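# "The hand must see what the hand does": a morning with Osvaldo Bassi

Tuesday, September 1, 2026

Osvaldo Bassi teaches mugs. That is how he describes his work to his neighbours, and he says they have stopped asking more. 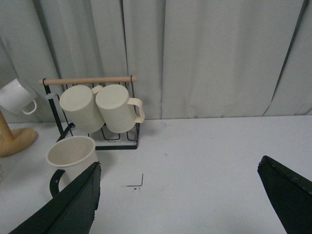 He is responsible for the example gathering at Prilside, a small company which makes software for robot arms in kitchens and canteens. I came to him because I wanted to understand where the examples come from. Many articles explain how a learning system is trained, but few describe the people who must sit down each morning and produce what it is trained on.

"First you move the arm yourself," he told me. "You hold two handles, and the fingers at the other end follow your hands. You take a mug from the table and you hang it. Then you take it down, you put it in a different place, and you hang it again. Each time is one example. When you have a bad one, you say so and you mark it."

I asked what makes an example bad. He thought about it for some time.

"A drop is not bad," he said. "If I drop the mug and then pick it up again, I keep it, and I write in the notes that there was a drop. The arm will also drop things one day, and it should have seen how a person continues. What is bad is when I hesitate. I stop in the air because I think of my lunch. The system does not know about lunch. It learns that at this point one must wait."

The company began with one rack and mugs of one shape. The results in their own room were good, and then they took the arm to Haslam, where a partner has a test kitchen. There it could not hang a single mug. Neville Crabtree, who writes the training software, remembers the journey home as very quiet.

"We had shown it one thing many times," Crabtree said, when he joined us with his tea. "It had learned our rack. It had not learned hanging."

Since that visit they change the objects. A mug can start on the table or already on a rack, and there is more than one kind of rack, with wood or with wire. The handle can point to any side. Bassi keeps a paper list, called the Stadar list after the room in which it was first written, and it has 47 starting positions. He goes through them in mixed order, so that his hands do not become lazy.

The handle is the difficulty, both men agree. From some directions it can hardly be seen, because it is behind the round part of the mug or because another mug is in front. A person turns his head a little and the problem is gone. The arm has a small camera near the fingers, and to look from another side it must move the whole wrist.

"So I must also do it like this," Bassi said. "I have good eyes and I stand in the room, I know where the handle is. But I am not allowed to use what I know. I look only at the screen, at what the camera gives me. If I cannot see the handle there, I move the wrist until I can. The hand must see what the hand does."

He learned this rule late. In the first weeks he watched the mug directly, over the top of the arm, and worked very quickly. Crabtree found afterwards that the system made the same confident movements at moments when it had no means to know where the handle was. They threw away nine days of work. Bassi did not argue, he says, but he went for a long walk.

A good day now gives up to 23 examples in an hour, with pauses. He does not try for more. After 14 minutes without a rest his movements become smaller and more careful, and one can see it in the curves, which Crabtree showed me on his laptop. I could not see it myself, but I believed them.

Not everything is decided. Crabtree would like other people to do part of the gathering, because now every example has the style of one man. Bassi approaches a mug slowly from the side and closes the fingers late. "Somebody else will close them early, and perhaps it is also right," Crabtree said. Bassi was less sure. He fears that a system which sees two habits will choose something in the middle, and that in the middle the mug falls. They plan to try it in October with two colleagues from the Dedier office, first on the wire rack only.

I asked Bassi whether he is proud when the arm does the task alone.

"The first time, I was a little embarrassed," he said. "It turned the mug before hanging, a small turn that was not necessary. I asked Neville where this comes from. He looked in the examples and it was in nearly all of them. It comes from me. At home I do it too, my wife has confirmed this — she says I have always done it."

He then went back to his handles, and to position 9 on the list, which he does not like.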